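The Forty-Day Fix

Every year, sometime between the end of the Christmas leftovers and Ash Wednesday, the email arrives. Mine came on 5 Jan 2022 from an outfit called Flelura, which sells Lent to churches by subscription. "Is your congregation ready for its best season yet?" it asked. I have kept Lent, badly, for most of my adult life, and I had never thought of it as a season you could have a best one of.

Flelura will send your parish a daily text message, a weekly video and a "fast tracker" on which members log what they gave up and whether they slipped. The basic plan costs $462 for a church of up to 200 people. For $998 you also get the sermon outlines. A pastor who buys the larger plan need not write a word between Ash Wednesday and Palm Sunday, and I suspect a few of them don't.

I called the company to ask what the tracker was for. Oranuch Pongsiri, who runs its church partnerships, was friendly and patient with me. "People want to know how they're doing," she said. I asked how they were doing compared to what. She said compared to last week. 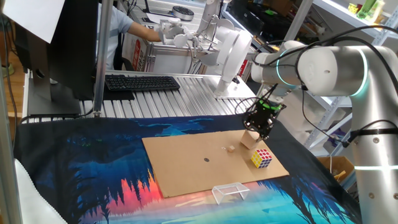
Now, there's a passage read in a great many churches on Ash Wednesday, from the sixth chapter of Matthew. When you fast, wash your face. Don't look gloomy. When you give, don't let your left hand know what your right hand is doing. We hear this read out loud and then, in most of those same churches, we line up to have a smudge put on our foreheads and wear it to the grocery store. So I grant that Flelura didn't invent the contradiction. But a smudge washes off by bedtime. The tracker sends you a badge after 7 straight days and invites you to share it with your small group.

Pongsiri pointed out that sharing is optional. So is coffee hour.

Her strongest argument was that people who log their fasts stick with them longer. The company has a survey. I read it, and it asked people who were still using the tracker in Holy Week whether they were still using the tracker. Those who had quit in the second week weren't asked anything, and I would have liked to hear from them. They sound like my kind of people.

For another view I drove out to Bondarchuk, where Roksolana Antoniuk has led the Lenten study at a small church for longer than she cares to add up. Prendside, the larger congregation down the highway, signed on with Flelura last year and had a banner printed. Her group meets in a basement with a bad radiator. They read one psalm a week, slowly, and then eat soup.

I had expected her to be scornful, and she wasn't, at least not of Flelura. "My sister gets the texts," she said. "She likes them. She reads them on the bus." What bothered her was the talk about progress. She said she had gone into one Lent in good shape and come out of it angry at God, her landlord and most of the choir, and that looking back it was the only one that had done her any good. She didn't know what button she would have pressed for that. 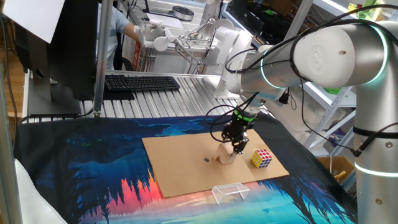 I don't want to make her basement into a holy place by comparison. Small and shabby is its own kind of sales pitch, and people in my line of work fall for it all the time. The soup was thin. Two members of the group argued for most of the evening over whether Psalm 51 was really by David, and the man next to me fell asleep. If someone handed me a survey on the way out I would have marked "somewhat satisfied."

There is also a newer rival to consider, Zileck, which promises to pick your fast for you after a short quiz. I took it twice. The first time it told me to give up sugar. The second time I said I was married and it told me to give up sarcasm. My wife thought that was money well spent, though the quiz was free.

Pongsiri wrote to me afterward to offer a trial, all forty days, no card required. I haven't answered. Lent starts in March this year, and I still have to decide whether to give anything up, and whether I would tell you if I did.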